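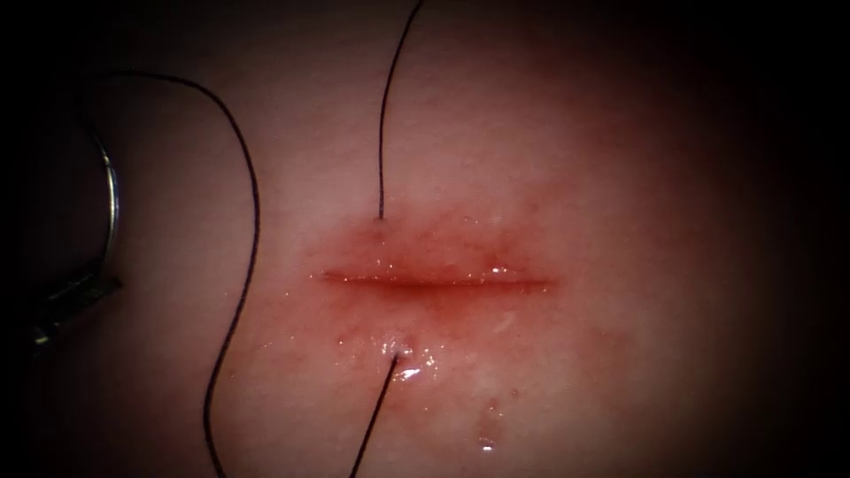

Lokedholm Suturing Set, release 3
README and known faults

Search this repository Go to file

4 min read

Last changed: Friday, February 6, 2026. Maintained by Fulvio Melis. Please read the part about the jaw fault before you train anything on these recordings.

What is in the set

The set contains 3690 recordings of a two-armed surgical robot placing stitches across a straight incision in a soft tissue pad. All of them were made in the laboratory at Lokedholm. Each recording has a wrist camera stream, a fixed camera stream, the joint positions of both arms, the commanded and the measured jaw angle, and a text log from the controller. The controller software is called Skulton, and its version is written in the first line of every log.

The operator works from a console and the robot follows. There are no autonomous recordings in this release. We had planned to include them, but after the fault described below we decided to keep them back.

The jaw fault

In January we found that the left needle driver sometimes opened its jaws by a small angle while the command was still "closed". The opening was not large enough for the operator to notice on the console. It was large enough that the needle could turn in the grip, and in the worst recordings the needle was released completely while the arm was moving. A free needle on a moving thread is a safety matter, also on a practice pad, because people reach in between the stitches to change the pad.

Nives Mazza found it first. She was comparing the commanded jaw angle with the measured one for a different reason (she wanted to estimate the thread tension) and saw that the two curves separated after long sessions. At first we believed it was a sensor problem and we lost nearly one week on that idea.

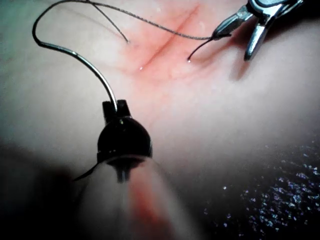
The cause was mechanical and software together. A drive cable in the left instrument had stretched, so the controller needed more motor current to hold the same jaw angle. When the current limit was reached, Skulton reduced the current for 125 milliseconds to protect the motor, and then restored it. During this pause the jaws relaxed. The limiter did write a line in the log, but at the lowest level, and our console did not show that level to the operator.

The worse part is that the stop logic did not react. It was watching the command and not the measured angle. As long as the command said "closed", the grip was considered good. This was our mistake and not the mistake of the instrument supplier, Tedesco, who had sent us a note on cable stretch which we had not read with enough attention.

Which recordings are affected

The fault is confirmed in 6 sessions. They are listed in the file jaw_fault_sessions.txt. We did not delete them - some groups have asked for examples of real faults, and we think they are useful for this. They are marked with the field grip_fault = 1. If this field is missing, you have an older release and you should download the set again.

Inside a marked session not every stitch is bad. Compare jaw_cmd and jaw_meas for each one. We use a difference of three degrees as the threshold, but we have not tested this value on other instruments.

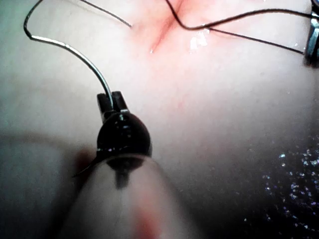
Wrist camera view. The curved needle is clamped in the driver's jaws, and the incision is above and to the right of them.

Please be careful with labels made from the wrist camera alone. When the jaws relax by a small angle, the needle can look well held from this direction. Our first annotators marked several faulty grips as good, and these labels were corrected only in the present release. The measured jaw angle is the more reliable source.

What we changed

The stretched cable was replaced, and the cables of both arms are now checked before each session with a short hold test. The stop logic compares the measured angle with the commanded one and halts both arms if they disagree. The limiter message appears on the console in red, with a sound. Hands stay outside the work area until the arms are halted and the operator has said so aloud.

The group at Arkthorpe uses the same controller and has received our notes. They have not yet reported the fault, but their sessions are shorter than ours.

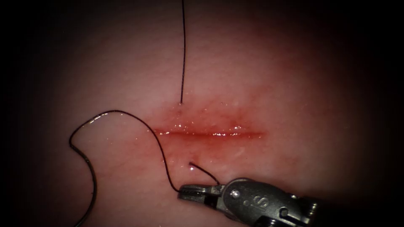
Can I still use models trained on release 2?

For viewing and for image tasks they should be fine. For anything that closes or opens a real jaw, please train again with release 3 and leave out the marked sessions, as the old grip labels taught some models to ignore a slipping needle.

Still open

The time stamps of the controller log and the fixed camera are not perfectly aligned in the older sessions. We are working on a correction. Until then, use the wrist camera to find the moment of a release - its clock is shared with the controller.

Reports of new faults are welcome. Please give the session name, the Skulton version and the log lines before and after the event.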